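Chapter 4
Marking Out on Paper

Before you start: one sheet of white paper, big as you can get. A black marker, thin tip. Tape if you have it. A flat table.

Most of the trouble in Chapter 3 came from starting work with no edges. Things drift. You set a piece down, go get another, come back and the first one has moved over by a thumb's width and you can't say when. So – paper first, lines second, work third.

This chapter is short. Read it in one go, then do the exercises at the end on the same sheet.

What we cover
Laying the sheet
Drawing a big rectangle by hand
When a crooked line matters and when it dosen't
Reusing a marked sheet

4.1 Laying the sheet

Paper from a roll wants to curl. Paper from a fold keeps the crease. Flip it curl side down, smooth from the middle out with the flat of your hand. Some wrinkles will stay. Leave them. Esther Wanyama's class at the Erkham workshop spent a whole Tuesday morning trying to iron theirs and scorched two.

Tape the corners last. Tape them first and you trap the slack in the middle.

4.2 The rectangle

Draw it large. Larger than feels right – beginners always go small, then run out of room by step 5. Long strokes from the shoulder, not the wrist. Look at where the line is going, not at the tip.

Freehand is fine here. Sides will lean. A side that leans outward costs you nothing if all you need is "inside" and "outside". If you need to measure from it, get a ruler, see 4.4.

Go over each line once only. Twice gives you a double edge and then which one is the real one?

Reda El Fassi keeps his old sheets rolled up in a Mistier tube with the month on the outside. "May, big box" and so on. Good habit, copy it. A sheet with a clean outline can be used again and again, untill the marks inside get too busy to read.

Words to know: outline, margin, slack, double edge.

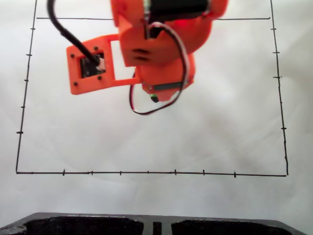 Which pen should I use if the marker bleeds through the paper?
A thin-tipped marker that isn't brand new, moved quickly, with a spare sheet underneath to protect the table. A soft pencil works too, but the line is harder to see from a standing position.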